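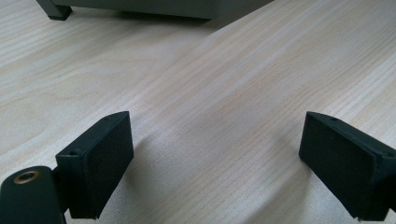
手持ち式グリッパーによる卓上作業の記録では、開始時の指の開き量をどう決めるのか。

Runum運用規程第2版では、指を機械的な全開位置まで開いた状態を開始姿勢とし、全開位置で静止してから記録を始める。途中まで開いた姿勢からの開始は認めない。開き量の基準点がそろっていない記録は、後段のロボットハンドに換算する際に補正ができないためである。

Imum、手持ち式グリッパーの卓上作業に関する「Runum運用規程」第2版を公開
点検、作業面の準備、記録、保管の各手順を改定

2022年2月21日
Imum(本社:Iltstead)

Imumは、手持ち式グリッパーを用いた動作記録の手順を定めた「Runum運用規程」の第2版を公開した。本規程は、ロボットアームに実行させる把持・配置動作の手本を人の手で記録する際の、器具の点検、作業面の準備、記録の開始と終了、データの保管および破棄の条件を定めるものである。初版は2021年に社内文書として制定し、共同運用先であるGriffithsとの試行を経て、今回の改定で社外の事業者も参照できる文書とした。

改定の背景

初版は、記録担当者が固定された作業室で、同一の器具を使い続けることを前提としていた。その後、住宅の台所や事務所の給湯室など、作業台の材質も採光も一定しない場所での記録が増え、初版の条文では判断できない事例が報告されるようになった。2021年10月にGriffithsと実施した照合では、同じ条文を読んだ担当者の間で、記録の採否の判断が一致しない項目が確認された。不一致が目立ったのは、指先パッドの摩耗の扱い、作業台に残す物品の範囲、および記録を中断した場合の処理である。

第2版では、この三項目の条文を書き直し、あわせて用語を統一した。初版で「爪」「指」「先端部」と書き分けていた部位は、すべて「指」とし、対象物に接する面を「パッド面」と呼ぶ。器具を保持する人は「操作者」、記録の採否を決める人は「判定者」とする。同一人物が同じ記録について操作者と判定者を兼ねることは、初版と同様に認めない。

主な改定点

1. 器具の点検(第3条)
操作者は、その日の最初の記録の前に、指の開閉、パッド面の状態、締結部の緩みを確認する。開閉は全開から全閉まで行い、引っかかりがある場合は使用を中止する。パッド面は、欠け、剥離、付着物の有無を目視で確認する。締結部は工具を当てて確認し、目視だけで済ませない。左右の指の取付角に差がある場合は、調整後に校正をやり直す。

2. パッドの交換(第4条)
開閉2000回を交換の上限とする。左右は同時に交換し、片側のみの交換は行わない。上限に達していなくても、パッド面に欠けまたは剥離があれば交換の対象とする。開閉回数は器具ごとの台帳に記入し、器具を別の拠点へ移すときは台帳を添付する。台帳が失われた器具は、パッドを交換したうえで回数を零から数え直す。

3. 作業面の準備(第5条)
作業台に据え付けられた機器や、日常的に置かれている容器は、原則として移動しない。実際の使用環境に近い配置を残すことが目的である。ただし、指の移動範囲に入る割れ物、刃物、通電中の加熱機器については、記録前に退避または停止させる。退避した物品は、位置を控えたうえで終了後に元へ戻す。

4. 採光と反射(第6条)
照明器具の追加は求めない。窓からの光で作業面の一部が白く飛ぶ場合は、操作者の立ち位置を変えて対応し、それでも対象物の輪郭が判別できない場合はその位置での記録を見送る。光沢のある筐体の反射については、対象物の位置の判別に支障がない限り採否に影響しない。
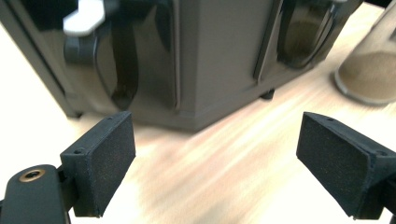
据置型の機器のそばで把持動作を記録するとき、接触の危険はどのように管理するのか。

操作者は記録前に、指を閉じた状態と全開の状態の両方で機器の前を低速で通過させ、干渉の有無を確認する。全開時に接触する経路は使用せず、進入方向を変更する。機器の取っ手や開口部に指を差し入れる動作は、その動作自体が課題として登録されている場合に限り認める。

5. 記録の長さと中断(第7条)
一件の記録は60秒以内とする。上限を超える課題は、把持、移動、配置などの区切りで分割し、それぞれを独立した記録として登録する。記録中に操作者が器具を置いた場合、第三者が移動範囲に手を入れた場合、または器具が固定物に接触した場合は、その時点で中断とする。中断した記録は継ぎ足さず、開始姿勢からやり直す。

初版では、中断した記録の前半部分を採用するかどうかを判定者の裁量に任せていた。第2版では一律に不採用とし、中断の理由のみを記録簿に残す。失敗した把持については扱いが異なる。対象物を取り落とした記録や、位置がずれて把持できなかった記録は、途中に中断の事由がなければ「不成立」の区分で保存する。不成立の記録を削除して成立した記録だけを提出することは、本規程への適合と認めない。

6. 無対象区間の扱い(第8条)
指の間に何も保持していない区間は、切り取らずに残す。接近および離脱の動作は把持の成否に関わる情報を含むため、対象物が視野にない区間についても同様とする。編集により削除できるのは、開始姿勢をとる前と、終了姿勢をとった後の部分に限る。

7. 個人情報と写り込み(第9条)
住宅その他の私的な場所で記録する場合は、事前に居住者または管理者から書面で同意を得る。書面には、記録する部屋、使用目的、保存期間、撤回の方法を記載する。郵便物、書類、写真、画面表示など、個人の特定につながる物が写り込んだ記録は、該当部分の処理が終わるまで共有領域に置かない。同意の撤回があった場合は、原本と複製の双方を破棄し、破棄した日と担当者を記録簿に記入する。

試行運用の経過

第2版の草案は、Imumの作業室とGriffithsの検証室で試行した。草案の作成はItsuki Uchidaが、Griffiths側の照合はSiwan Phillipsが担当した。試行では、草案の条文だけを渡した操作者に卓上作業を記録させ、判定者が別室で採否を判定した。

判定が分かれた事例は、条文番号とともに差し戻し、条文の側を修正した。第5条の「日常的に置かれている容器」という表現は、この過程で加えたものである。草案では「作業に関係しない物品」としていたが、蓋や小型の容器を片付ける操作者と残す操作者に分かれ、同じ課題でも背景の条件がそろわなかった。

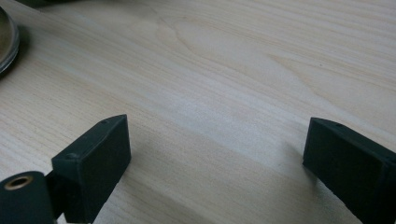 第8条についても、草案の段階では無対象区間の長さに上限を設けていた。上限を設けると、操作者が離脱動作を急ぎ、指が作業面に近いまま横へ移動する例が見られたため、最終版では上限を削除した。一件の記録全体に対する60秒の制限は維持しており、無対象区間もこの中に含まれる。

Imumで規程の策定を統括するMabli Gronowは次のように述べている。
「規程の文言が曖昧であれば、データの差は器具ではなく人の解釈から生じる。第2版では、判定者が条文番号を示して採否を説明できることを改定の基準とした。説明できない条文は削除するか、書き直している」

Griffithsで検証を担当するAkash Mishraは次のように述べている。
「不成立の記録を残す規定は、検証側から要望した。成立した記録だけを受け取っても、操作者がどの位置で把持に失敗しやすいかを確認できない。台帳と記録簿の様式が統一されたことで、拠点をまたいだ照合の手間も減った」

適用範囲

本規程は、人が手で保持し、ばねまたは引き金機構により平行または角度付きの二本の指を開閉する器具に適用する。吸着式の器具、三本以上の指を持つ器具、および動力により開閉する器具は対象としない。対象物が液体、生体、または加熱された物である課題も、第2版の適用範囲に含まない。

本規程は、法令または公的規格への適合を証明するものではない。労働安全、個人情報の保護および電気機器の取扱いについては、記録を行う地域の法令が本規程に優先する。

移行措置

初版に基づいて取得した記録は、区分欄に「初版」と明記することで引き続き使用できる。第2版の記録と混在させて提出する場合は、記録ごとに適用版を記載する。初版の台帳は、開閉回数の欄が埋まっているものに限り第2版の台帳へ転記できる。空欄がある台帳は、第4条の台帳を失った器具と同じ扱いとする。

操作者向けの教育は、条文の読み合わせと実技確認で構成する。初版の教育を修了した操作者についても、第7条および第8条の実技確認は改めて必要となる。判定者は、操作者としての教育を修了した者から選任する。

公開文書

・Runum運用規程 第2版 本文
・附属書A 器具点検票および開閉回数台帳
・附属書B 記録簿の様式と記入例
・附属書C 同意書のひな形
・初版からの変更対照表

文書は無償で配布する。条文を改変せずに社内教育で使用する場合、申請は不要である。条文の一部を抜粋して自社の規程に組み込む場合は、版番号と条番号を記載すること。条文に対する意見は変更対照表に添付の用紙で受け付け、採用しなかった意見についても理由を付して回答する。

本件に関する問い合わせ先
Imum 規程管理担当 Ieuan Pugh
Iltstead本社内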